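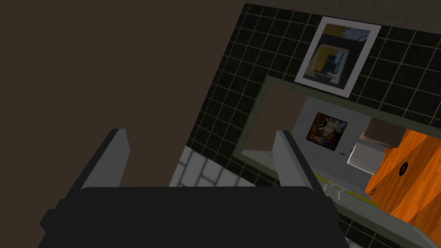 Re: [kuusk-users] Wrist camera and gripper choice in sim - anybody compared?

Hi all,

On August mornings I have way too much coffee and not enough real work, so I sat down and did the comparison you were asking for. Original question first, for people who joined the thread halfway:

> We're moving our household tasks over to Kuusk and have to pick a
> gripper model before we generate any serious amount of data. The two
> we can get are the Olard parallel (flat plate fingers, wide palm) and
> the Alari, which has the curved fingertips. Both have a wrist camera
> mount. Our worry is mostly how much of the picture the gripper eats
> up, and whether the camera still sees anything useful when the arm
> gets into odd poses. Bathrooms especially, with all the mirrors.
> Has anyone run both in the same rooms?

I have now! I used the Lastotby room pack, only the bathrooms, and ran the same arm and the same controller with each gripper. That came to 3,772 episodes in total, split evenly, and I threw out the first batch when I noticed my joint limits were off by a sign (don't ask, I lost a whole evening to it).

So, the Olard. The palm housing sits right along the bottom of the wrist view and it's wide, so you lose that strip for good. The fingers come up from it as two gray plates, and with the jaws open you get a nice clear gap to look through. I was ready to hate the big palm but I ended up not minding it much. What you want to see is mostly between the fingers or above them anyway, and the edges of the plates are straight and easy to pick out, even against black tile.

The Alari shows you more of the room, no question. But the curved tips swing in toward the center as they close and in the last bit of the approach they cover the very thing you're reaching for. I had 137 grasps marked as failed with the Alari where I went back through the wrist view and couldn't tell by eye where the handle was either. Same check on the Olard gave me 9. I wouldn't put those numbers in a paper - it's one arm, one camera mount and one person squinting at a monitor - but the gap was big enough that I quit arguing with it.

On odd poses: yes, you will get them. When the wrist rolls over, the whole room goes diagonal, the tile grid runs off at an angle, and half the view can be plain flat wall. Neither gripper helps you there. What did help was feeding the wrist roll angle to the policy along with the picture. Before I did that, it would sort of freeze up and hover in any tilted view. I also tried rotating the picture upright before passing it on, and that was worse, I think from the blank corners it leaves behind.

Mirrors are their own headache. A big one can show you a door, complete with knob and lever handle, and the policy is thrilled to find a handle and goes straight for the glass. I got that with both grippers, so it shouldn't sway your choice. The fix I'm using is dumb but it works okay: I take the depth from the simulator and mask out mirror surfaces during training. If you plan to go to real hardware later you won't have that mask, so maybe keep a share of the episodes unmasked. I haven't tested what share is best and would love to hear if somebody has.

A couple of practical things if you go with the Olard. The default camera offset in Kuusk is for the Alari mount, so change it or the palm will take up far more of the view than it has to. And the finger collision shapes are a bit fatter than what you see drawn, so the jaws stop short on thin stuff like towel rods. I shaved 2 mm off each side and the grasps looked a lot more sensible after that.

My vote is the Olard for handles and drawers. If you're mostly picking up loose objects from counters I could see the Alari coming out ahead, the curved tips do hold round things nicely and I didn't run any of that.

I can put my config files up somewhere if people want them, they're messy but they run. Also, does anybody know if the next Lastotby pack still has the sliding shower doors broken? I had to skip all of those rooms.

Cheers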